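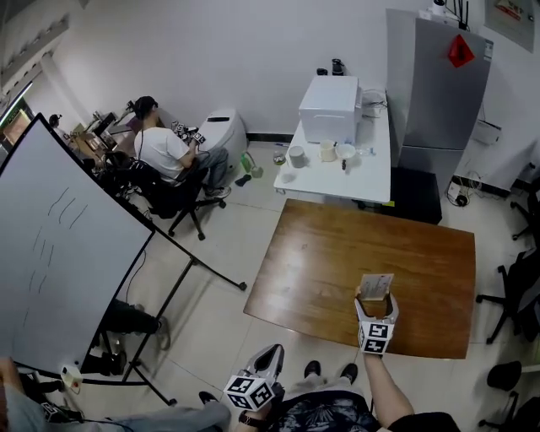

A small white card held at the edge of a wooden table.

How to fit a pressure stair gate without losing your temper

We've put up more baby gates than I care to remember, between our own two and my sister's lot, and I do think the instructions make it all sound harder than it needs to be. Set aside an evening, or a good long nap if you're lucky enough to get one, and put the kettle on first!

Start by measuring the gap, at the bottom and then again higher up where the top of the gate will sit. Ours is 845 mm down at the skirting board and a touch wider above it, and it's the narrower one that catches people out. Check both against the range printed on the box before you open anything. If you fall short you'll need an extension piece (the Grilow ones only fit Grilow gates, as I found out the expensive way).

Next, stand the gate in the opening with the four screw spindles wound right in. It will look bent or badly made at this point, with a gap at the latch you could post a biscuit through. Please don't send it back! The frame pulls square as you tighten, and the gap closes up. 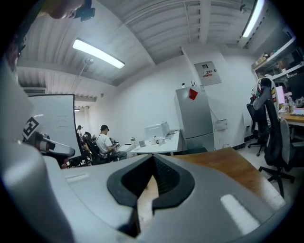
Wind out the bottom two spindles until they just touch the wall, then do the top two, and after that go round a little at a time, a couple of turns each, so that one side doesn't race ahead of the other. Keep trying the latch as you go. When it clicks shut cleanly and the gate doesn't shift when you give it a proper shove, you're there. Ours took almost 17 minutes, with one stop for a nappy.

Use the wall cups that come in the bag, even if you hate the look of them, and screw them in if your walls are painted plaster. A pressure gate is for doorways and the foot of the stairs only. At the top you want one that screws to the wall, with no bar across the floor to trip on when you're carrying a sleepy baby at two in the morning.

Give the spindles a check every week or so, as they do work loose with all that banging.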